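About Paridex

Paridex prepares, packs and returns household goods on behalf of shops, hotels and letting agents. The company was founded by Hubert Trummer as a small repair and repacking business and now employs 152 people at 3 sites: Brament, Gasser and the planning office at Preltero. Kitchen and table goods make up the larger part of what passes through our hands, followed by small furnishings and decorative items.

What we do

Goods arrive with us mixed, often in the order in which somebody happened to clear a shelf. Our staff sort them, check them for damage, match them to the client's list and prepare them for their next destination. In May the Brament site handled 2,680 mixed crates, of which 1,011 went through the assisted benches, where a robot arm works beside a member of staff.

The arms lift and set down. Decisions about condition, cleaning and repair remain with the bench team, as they did before the arms were installed. A chipped rim or a loose lid is still found by a person with the object in hand.

Automation and our staff

The first assisted bench opened at Brament under the direction of Ekaette Etim, Head of Operations. Before it was commissioned, the company gave a written undertaking that no permanent post would be withdrawn as a result of the programme. That undertaking remains in force and is reviewed each year with staff representatives. The text is displayed in the canteen at each site and is given to new employees with their contract.

The work itself has changed. Bench staff used to spend most of a shift reaching, lifting and turning. They now spend more of it checking, recording and correcting, and some have found this more tiring in a different way. Following comments from the evening team, the company shortened the period a person may spend at an assisted bench without a change of task. Staff who prefer the manual benches may apply to stay on them, and a number have done so.

Pay was also reconsidered. The former grades rewarded speed of handling, which no longer suited the assisted benches. A single bench grade now applies to both kinds of work, with an additional allowance for those who have completed the setting-up course.

Every change to the movement of an arm is tried in simulation at Preltero before it reaches the floor. The planning team, led by Emanuel Crăciun, builds rendered counters and fills them with the sort of things our staff meet in a crate or on a shelf: loaves of bread, a pepper mill or shaker, an open red box, a potted plant with leaves that spread well over the worktop. Bench staff attend these trials in pairs and may ask for a layout to be altered or a movement to be withdrawn.

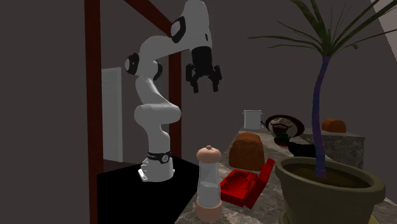 Training

All bench staff receive paid training during working hours. The introductory course covers safe distances, stopping and restarting an arm, and the reporting of faults. The setting-up course is longer and is taught by Thodoris Fragkou, who joined the company as a packer at Gasser and still works one shift in the packing hall each week.

Any member of staff may stop an arm at any time. No explanation is required at the moment of stopping, and stoppages are not counted in individual reviews.

Our sites

Brament receives and sorts incoming goods and houses the assisted benches. Gasser is responsible for packing and dispatch, and its work is done by hand – there are no present plans to change this. Preltero holds the planning team, the training rooms and the company's administration.

Working with us

Vacancies are posted at each site before they are advertised elsewhere. Enquiries about employment, work placements and school visits should be addressed to Ronaldo Araújo, Staff Office, Preltero. Visits to the assisted benches are arranged by appointment only, and visitors are asked to wear closed shoes.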